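Sprechernotizen: Holzoberflächen im Bestand -- Öl, Lack, Reinigung
Stand: 14. Oktober 2018

Folie 1 (Titel)
Kurz begrüßen, keine Firmenvorstellung. Hinweis: Fragen gern zwischendurch, Normtexte liegen am Ausgang aus.

Folie 2: Ausgangslage
Bestandsaufnahme in Skositz, 1267 Tischplatten in Verwaltung, Werkstatt und Kantine. Davon 464 mit sichtbarem Schaden an der Oberfläche. Schaden heißt in dieser Zählung: Beschichtung durchbrochen, angelöst oder abgehoben. Kratzer im Lack ohne Kontakt zum Holz wurden nicht gezählt. Betonen, dass die Erhebung nichts über die Ursache sagt. Sie sagt nur, wo man hinschauen muss.

Folie 3: Begriffe
Öl dringt ein und härtet durch Sauerstoffaufnahme aus. Lack bildet einen Film auf der Oberfläche. Hartwachsöl liegt dazwischen und wird in der Praxis meist wie Öl behandelt. Der Unterschied ist für die Reinigung wichtiger als für die Optik. Wer die Beschichtung nicht kennt, macht zuerst einen Tropfentest an verdeckter Stelle.

Folie 4: Glanzgrad
Glanz wird bei 60 Grad Einstrahlwinkel gemessen, matte Flächen zusätzlich bei 85 Grad. Mit bloßem Auge lässt sich ein Unterschied im Glanz nicht sicher einer Ursache zuordnen. Lichteinfall, Abrieb, Pflegemittelreste und ungleichmäßiger Auftrag sehen ähnlich aus. Deshalb immer aus zwei Richtungen prüfen und erst danach messen. Am Bild kurz stehen bleiben: hellere, glänzendere Zone unten in der Mitte, nach oben und rechts dunkler und rötlicher. Eine Diagnose lässt sich daraus nicht ableiten.

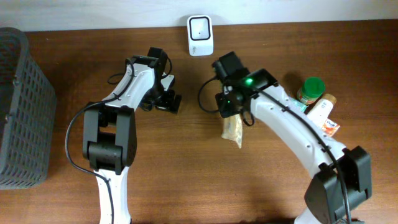
Janssen hält dagegen, dass der Messwert im Alltag kaum jemandem hilft und die Reinigungskraft eine Anweisung braucht, die ohne Gerät auskommt. Der Einwand ist berechtigt. Antwort: Gemessen wird nur bei der Abnahme und vor einer Sanierung. Für den täglichen Betrieb genügt die Sichtprüfung im Streiflicht.

Folie 5: Reinigung
Geölte Flächen: nebelfeucht, pH-neutral, in Faserrichtung. Keine Mikrofaser mit Schleifanteil. Lackierte Flächen vertragen mehr Wasser, aber kein stehendes. Alkalische Küchenreiniger greifen beide Systeme an -- bei Öl schneller. Dosierung nach Gebinde, keine Zugabe nach Gefühl.

Folie 6: Sanierung
Lokale Ausbesserung ist nur bei Öl sinnvoll. Zwischenschliff Körnung 180, dann 240, absaugen, dünn auftragen, Überschuss abnehmen. Öllappen ausgebreitet trocknen lassen oder in Wasser lagern, Selbstentzündung! Diesen Punkt nicht überspringen, auch wenn die Zeit knapp ist. Bei Lack wird die ganze Platte geschliffen, sonst bleibt der Ansatz sichtbar.

Folie 7: Versuchsfläche Stornia
18 Platten, je 6 mit Öl, Hartwachsöl und Wasserlack. Gleiche Charge, gleicher Raum. Die Ablesung im Dezember steht noch aus, deshalb heute keine Kurven zeigen. Bei Nachfragen auf den Prüfplan von Akov verweisen. Raumfeuchte wird mitgeschrieben.

Folie 8: Offene Punkte
Zuständigkeit für die Nachpflege klären. Pflegeintervall im Vertrag festschreiben, getrennt nach Beschichtung. Reserveplatten einlagern -- liegend, mit Stapelleisten, nicht an der Außenwand.

Danach Diskussion. Falls keine Frage kommt, zurück zu Folie 5.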